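Ticket 212: Red cap block, side markings unreadable after printing
Queue: Print shop / small parts
Opened by: Farzana Hashmi
Opened: Sep 6, 2021
Status: Open, waiting on reprint
Priority: Normal

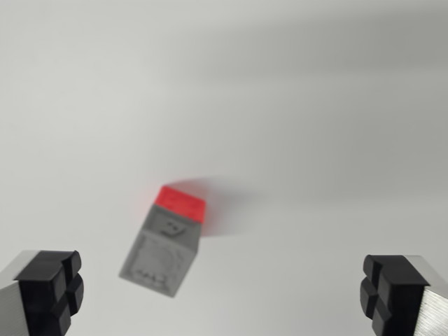
Attachment 1. Block with red top face, grey body, on white surface.

Summary

Blocks from the Kuda set are coming off the printer with side markings that are hard to read. The body is grey and the top is red, as ordered. Overall shape is acceptable. The fault is confined to the raised detail on the sides, and mainly to the short row of characters near the bottom edge of the framed face.

The attachment is for colour and general form only. It is slightly blurred and the small row cannot be read from it, so please do not use it to judge the characters. Use the parts in the tray.

Part details

Part: Kuda block, red cap variant
Edge length: 30 mm nominal
Material: Wallimeck matte filament, grey body, red top
Slicer profile: Pruva standard, unchanged since July
Batch size: 39
Colour change: one, at the start of the cap

Steps to reproduce

Load the Kuda file with the Pruva standard profile. Print with the red face uppermost. Allow the bed to cool and remove the part. Hold the framed face under the bench lamp and try to read the bottom row at arm's length. On the batch in question the row reads as a line of bumps. The square frame and the rounded shape inside it can be made out without trouble.

Expected result

All characters legible at arm's length, with clear gaps between them.

Actual result

Gaps partly filled. Strokes rounded over. The larger symbol on the face under the cap is better but its inner curve is soft.

Log

Entry 1, F. Hashmi
Checked the model before touching the printer. The bottom row stands 0.4 mm proud of the face, with strokes 0.5 mm wide. The frame and the large symbol use 1.2 mm strokes. Nozzle is 0.4 mm, so the small row is near the limit of what can be printed. Same file printed acceptably in July on the old spool.

Entry 2, F. Hashmi
Measured three blocks with the callipers. All within 0.1 mm on each edge. Top face flat. No lifting at the corners. Ruled out bed adhesion and scaling.

Entry 3, Bangash workshop
Replaced the nozzle. The old one showed wear at the tip. Printed one block with no other change. Frame edges are sharper. Bottom row slightly improved, still not legible. Nozzle wear was a contributing fault only.

Entry 4, F. Hashmi
Dried the spool overnight and repeated the test print. Less stringing between characters. Two of the gaps are now open. Remaining gaps still closed.

Entry 5, Bangash workshop
Reduced outer wall speed from 60 to 25 mm/s for the side detail. Dropped nozzle temperature by five degrees. Strokes are cleaner, but the cap now shows a faint seam at the colour change. Put the temperature back and kept the lower speed. Seam gone.

Entry 6, F. Hashmi
Query from the Kuda side: can the characters be engraved instead of raised? Tried it on a scrap cube. Engraved strokes at this width close up worse than raised ones. Not recommended for the bottom row. It would be fine for the large symbol if they want it, but that is a design change and needs a separate ticket.

Entry 7, F. Hashmi
Edited a copy of the file. Row widened to fill the space inside the frame margin, strokes taken up to 0.8 mm, spacing between characters increased to match. Height unchanged. Nothing else in the model altered. One test block printed with the new nozzle, dry filament and lower wall speed. Legible at arm's length under the bench lamp, and also by the window.

Cause

Stroke width too small for the nozzle, made worse by tip wear and damp filament. The July prints were passable with a newer nozzle and a fresh spool, which hid the problem.

Settings to keep

Outer wall speed 25 mm/s
Nozzle temperature as per Pruva standard
Spool to be stored in the dry box between jobs
Nozzle to be inspected every 300 print hours

Outstanding

Kuda to approve the edited file. Full batch to be reprinted on approval. Existing blocks to stay in the tray marked HOLD and not be issued. The shadow gap in the storage insert has been checked against the test block and does not need altering.

Wallimeck have been asked whether the red and grey need different drying times. No reply yet. Will add it here when it arrives.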